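Folding thin printed cloths: creases won't stay flat
Forum > Laundry and Linens
25 replies · 467 views · 3 shares

idalina_r
I fold these on a bare wood table. White, thin, blue line print with a paw and some orange spots.

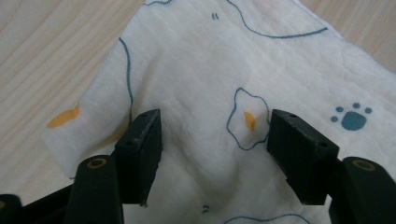

My method is halves, then thirds, pressing by hand. By the third fold the stack has drifted off square. Is ironing first required, or is my fold order wrong?

Leitao_G
Fold order. Thirds on soft fabric multiply the error. Use halves only and align corners, not edges.

despina.k
Disagree. Edges on thin cloth are rarely cut true, so matched corners can still leave a skewed fold. Smooth from the center outward first, then fold.

Leitao_G
Smoothing outward stretches the bias. You get a flat cloth that is no longer square.

despina.k
Only if you pull. Use a flat palm and light pressure.

Leonilde C
Bare wood is slippery for this. Put a towel underneath. I don't iron mine.

idalina_r
Tried halves only, on a towel. Less drift. Corners are still off by a finger width on two of them. Will try the palm method on the next load.

We use cookies to remember your settings. Accept | Decline
Contact · Back to top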